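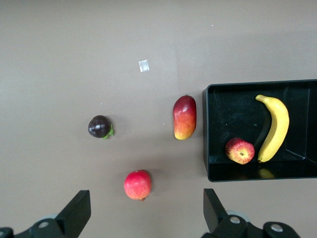
To: Pedar users list
From: Nikola Ziółkowski
Subject: Re: Open day at Intarasuk, what to expect at the fruit table

Kanokwan asked for details, so I'll answer inline. I was there all morning and most of the afternoon and took notes at the fruit table, which was the part people on this list wanted to hear about.

On the open day, Kanokwan Siriwan wrote:
> Did anyone go? I have a group of 33 students who want to visit
> in May and I need to know if there is enough to see. Also, is it
> the same arm as last year, and do they let visitors move the
> fruit? Somebody told me it only does one kind at a time.

It is the same arm as last year with a new gripper, two flat fingers, made by Ilby. The control software is Pedar, the current release, with no special patches that I could find out about.

It does mixed fruit. The job is to clear the table into a black tray. With the apple and the banana in the tray, it still had the mango, the pomegranate and a dark round one to go. Samran Boonyarit was running the table and he let visitors put the fruit down wherever they liked within reach. He asked people not to stack anything, and not to push fruit up against the tray wall, where the fingers have no room to get around it.

The pomegranate goes in slowly. The fingers have to open wide for it, and Samran has the closing speed turned down for anything round. The mango was the one that gave trouble while I watched. If the arm takes it across the long side it tends to turn in the grip. They have logged 655 picks on mango so far and want 1,000 before they change the settings again. I asked for the success rate and was told it would be in the write-up.

> Is there a talk, or do you just stand and watch?

Both. Kamol Thongdee gave a short talk at 10:30 and again at 2:00, same slides. It covers the wrist camera, how the grip width is picked, and what happens after a dropped piece (the arm backs off and looks again). The talk is fine for students with no background. The second half of the building is the Dratenent packing line, and it was not running when I went through.

For a group of 33 I would split it in two. There is room for maybe half that many at the table if everybody wants to see the gripper. Write to Amnuay Suwannarat at the front office, who does the bookings. The day I went they had 600 people sign up and the line for the table was out to the hallway by noon, but a school visit would have the room to itself.

Parking is behind the building. Bring closed shoes, they did turn people away from the packing side for sandals.

I can send my notes on the grip settings to anyone who wants them, off list please.

Nikola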